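Skendia open house, software track

I went to the Skendia open house on 22/08/2019 mostly for the grasp planning talk. Shahab Amini gave it, and he is a good speaker, which made me more careful with the slides. The claim was that the new planner handles objects it has never been shown. The evidence was a chart of 200 picks with no list of what had been picked.

Then we were walked over to the cell, 14 of us behind a strip of tape.

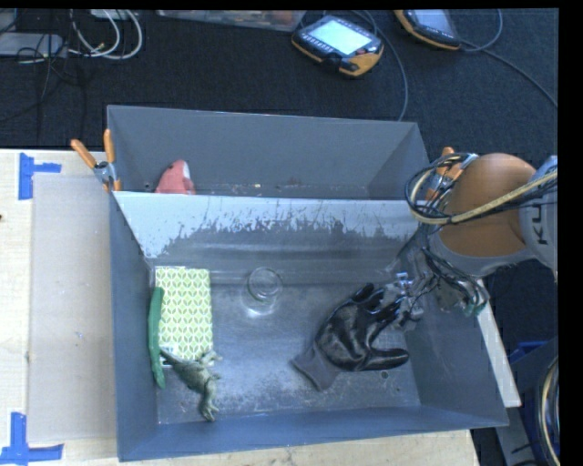 My question all morning had been where perception stops and scripting starts. Amini says the planner scores about 500 candidate grasps per cycle and sends the best one to motion control. Fine, but which objects set the score? A knitted work glove with a coated palm gives a gripper plenty to close on. The clear glass or jar standing by itself near the back is what I wanted to hear about, with depth sensing being what it is. He said transparent items were "on the roadmap for January."

I also asked what happens when the planner finds no good grasp. It retries 2 times and then calls an operator. Those calls are left out of the success rate, and I had to ask twice to learn that.

Gromico had a simulator booth next door. I skipped it for coffee. Slides are promised by email, and I have asked for the failure logs too.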